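Gripper comparison: long parallel fingers against the short pair, picking from a soft container

GresticoLab_Ops
Posted 14:20
We submit for comment the results of our December comparison. Both finger sets were fitted to the same Rätsep arm and run from the same Nandent controller. Each set was given 144 attempts at picking mixed items from a paper bag with its sides rolled down. The long set completed 114 picks. The short set completed 40 fewer.

The items were selected for variety of shape and stiffness. The ball and the block presented little difficulty to either set.

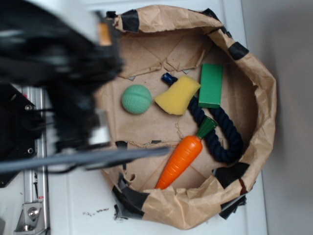 The rope accounted for most of the failed attempts. Where it passes beneath the sponge, a finger closing on one item tends to catch the other, and the controller then records a grip on the wrong target. We intend to recommend the long fingers for general use at Rudton.

bench_four
Posted 15:05
I would ask that the recommendation be delayed. The short fingers were designed for rigid trays. A paper rim gives way when the palm touches it, and the short set must bring the palm much lower. The comparison therefore measures the container as much as the gripper.

GresticoLab_Ops
Posted 15:32
The point is accepted in part. The rim is taped at intervals, which limits movement but does not prevent it. However, soft containers are what the Rudton line receives.

m_tolerance
Posted 16:10
I cannot agree with bench_four on the delay, but was travel speed held constant? Our long fingers flexed noticeably at the tip above half speed. We logged 1,611 cycles before reducing it.

GresticoLab_Ops
Posted 16:18
Speed was identical for both sets. Tip flex was not measured. It will be added to the next run, together with a rigid tray.

bench_four
Posted 16:41
With the tray included, I withdraw my objection to the test, though not to the recommendation.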